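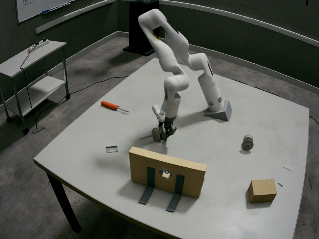 Genivaldo Paiva
Can't agree with that sorry. A second team that plays nine matches and calls off four isn't a second team, it's a phone call every fortnight. Merge the twos with Trernia, let the lads get a proper game.

oldstand_end
So we just hand our reserves over to the club we've been trying to beat for thirty years. Lovely. What colours do they wear

Genivaldo Paiva
Don't care what colours. Half and half if you like. We have 34 registered across both squads, take out the injured and the ones working shifts and you're left with a first team and a bench. Trernia are no better off.

prop_forward_no10
34 is on paper. Three of those havent trained since January.

muddyknees
Fees though. League wants £1,000 for each side entered, merged side is one fee split down the middle. That's £500 saved for us and £500 for them. Not nothing when the minibus needs doing.

oldstand_end
And who gets the home games?? It'll be Trernia every time, their pitch drains. We'll have a reserve side that never plays in Plutby. Then the tea hut shuts on reserve days, then the juniors have nobody to watch after their own game. Seen it happen elsewhere.

linesman_lou
Alternate home games, it's in the draft. Page two. Did anyone read page two

oldstand_end
Read it. Says "where practicable". You know what that means.

linesman_lou
Fair, that wording is weak. I'd want it fixed at half the home fixtures each, written down before anyone votes.

scrumcap
Played in a merged side years back, different county. First season was grand, good crowd in the bar after, everyone chipping in. Second season all the training was at their place and it was forty mins each way on a work night. I packed it in, so did a few others. It's the travelling that does it more than the badge. If training alternates as well I'd be for it.

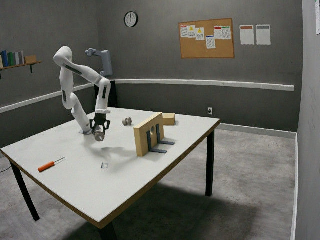

Also the coach question – one coach or two? We had two and they picked different teams. Turned up once with the wrong scrum half, he'd been told he was dropped by one and starting by the other. Get one person in charge from day one and don't budge.

prop_forward_no10
One coach yes. Not theirs though

Genivaldo Paiva
Why not theirs? She's qualified to a higher level than anyone we've got and she'd do it for petrol money.

prop_forward_no10
Fine if thats true I withdraw that. Didnt know she was interested.

muddyknees
Other thing nobody's brought up is the Rocha Cup. Rules say a merged side can't enter as either club, has to go in under a new name with a ground that holds 1,000. We dont have that. Trernia definitely don't.

linesman_lou
That's first teams only. Reserves play the Rocha Plate, no ground rule in the Plate. Checked it last night.

muddyknees
ah ok. Ignore me then

oldstand_end
Best crowd last season was 335, for the derby. Against who? Trernia. You start sharing players and that game turns into a friendly. That's the biggest gate of the year and you want to water it down for £500.

scrumcap
Derby is first team v first team, wouldn't change. But I do take the point a bit. Harder to get worked up about someone who was in your front row the week before.

Genivaldo Paiva
It'd do the derby no harm at all. Cousins play against each other in it already. Last one had two in the bin before half time and they were brothers in law.

oldstand_end
Still voting no.

Genivaldo Paiva
Your right to. Turn up and say it in the room then, same as the rest of us.

linesman_lou
Can whoever runs the Flilla group put the draft back up, the link's dead for me. And can players who aren't on Flilla get a paper copy behind the bar. Last vote half of them hadn't seen it.

muddyknees
Will print some. How many, 20?

linesman_lou
20 is plenty

prop_forward_no10
Does the vote need two thirds or just a majority? My lad's asking, he's 17, can he vote?

linesman_lou
Two thirds of those present. Full members only so 18 and over, sorry to your lad. He can come and speak though.

scrumcap
Anybody asked the Trernia lot what they think btw? Be a bit daft having the big row here and they've already said no

Genivaldo Paiva
Their meeting is the week after ours. Heard it's close.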